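브라비모라 연구동 견학기: 소프트웨어는 어디까지 왔나

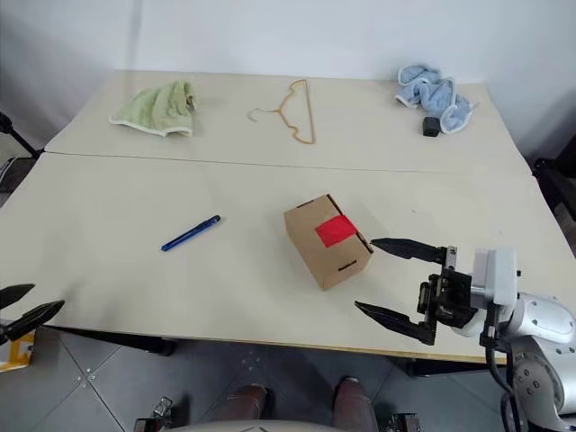
상자 앞에서 그리퍼를 벌린 오른팔. 뒤쪽 테이블에는 수건과 옷걸이.

2023년 2월 20일, 브라비모라(Bravimora)의 공개 견학에 다녀왔다. 안내문에는 '범용 조작 소프트웨어의 현재'라고 적혀 있었다. 범용이라는 말이 나오면 일단 의심부터 하는 편이라 질문을 몇 개 적어 갔다.

오전은 발표였다. 회사의 소프트웨어는 두 층으로 나뉜다. 인식과 작업 계획을 맡는 쪽이 넬로토우(Nelotow), 팔의 궤적과 그리퍼 제어를 맡는 쪽이 술렌트(Sulent)다. 넬로토우가 물체 후보와 잡을 자세를 내놓으면 술렌트가 그것을 관절 명령으로 바꾼다. 구조 자체는 새로울 것이 없다. 발표자는 시연 데이터 2000건으로 학습했다고 했는데, 그중 같은 테이블과 같은 조명에서 모은 것이 몇 건이냐고 묻자 정리된 자료가 없다는 답이 돌아왔다. 이 답이 그날 가장 마음에 걸렸다.

오후에는 실험실로 옮겼다. 크림색 테이블 두 개를 맞붙여 놓고 연두색과 하늘색 수건, 철사 옷걸이, 파란 펜, 작은 종이 상자를 올려 두었다. 물건 고르는 안목은 인정한다. 구겨진 수건은 윤곽이 매번 달라지고, 가는 옷걸이는 깊이 측정에서 빠지기 쉽다. 다만 물건끼리 간격이 넉넉했다. 하늘색 수건 밑에 일부 걸쳐 있는 작고 검은 물건을 빼면 가려짐을 따질 만한 배치가 별로 없었다. 서랍 속처럼 뒤엉킨 상태라면 이야기가 다를 것이다.

계획 주기는 60밀리초라고 한다. 화면에 뜬 로그를 보니 이 값에는 인식 시간이 들어 있지 않았다. 둘을 합친 지연을 물었더니 환경에 따라 다르다고 했다. 당연히 다르겠지만, 그래서 분포가 궁금한 것이다. 파지 성공률 역시 시도 40회를 놓고 계산한 값이었고, 실패를 유형별로 나눈 표는 없었다. 인식이 틀렸는지, 경로가 막혔는지, 잡고 나서 미끄러졌는지에 따라 고칠 코드가 다르다.

칭찬할 것도 있다. 로그 재생 도구인 마테오스(Mateos)는 잘 만들었다. 카메라 입력, 계획기가 버린 후보, 관절 명령을 한 시간축에 놓고 앞뒤로 돌려 볼 수 있다. 후보가 왜 탈락했는지도 한 줄씩 남는다. 우리 팀에서는 이 작업을 아직 스크립트 여러 개로 나눠서 한다. 나라면 로봇 시연보다 이쪽을 앞에 세우겠다.

질의응답에서는 4월에 다음 판을 내고 평가를 1000회로 늘리겠다는 말이 나왔다. 횟수보다는 물체와 배치를 누가 고르는지가 궁금하다. 평가 절차를 문서로 공개할 계획이 있는지도 물었지만 검토 중이라는 답만 들었다. 견학 자료는 메일로 보내 준다고 했고, 지연 시간 분포도 넣어 달라고 부탁해 두었다.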